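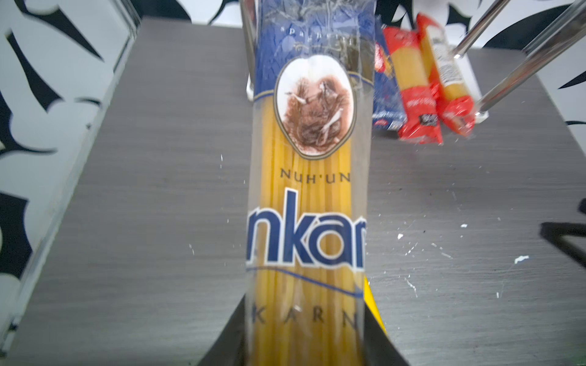
The Forecast

By Sang Cao
October 31, 2024

The bank's economist had a slide for everything. Thảo Trương sat in the back row at Bilholm with the other suppliers and waited for the one that would explain why Flurka hadn't paid her since April.

"Credit is tightening," he said. "But the fundamentals are sound."

She had heard about the fundamentals before. They'd been sound the year Jemport closed, right up to the morning the gates were chained. Her father had lost 47 thousand on that and still kept the letter thanking him for his patience.

"Questions?"

"Who owes whom?" she said.

He smiled at her. "Sorry?"

"Flurka owes me. I owe Trình. Trình owes you. If Flurka goes, which one of us is the fundamentals?"

A man near the door laughed and then studied his shoes. The economist clicked back two slides, to a blue line that climbed and climbed.

"Historically, these episodes last nine months."

"Historically when?"

"On average."

She wrote nine in her notebook and put a question mark after it. Under it were the names of her 13 employees, in the order she had hired them. She hadn't meant to bring that page.

Afterward there was coffee. The man from Flurka shook her hand for too long and said the money was as good as in the bank.

"Which bank?" she asked.

He was still thinking about it when she got her coat.

Last updated: October 31, 2024

Recent stories
The Auditor's Lunch
A Small Loan to Trình
100 Cents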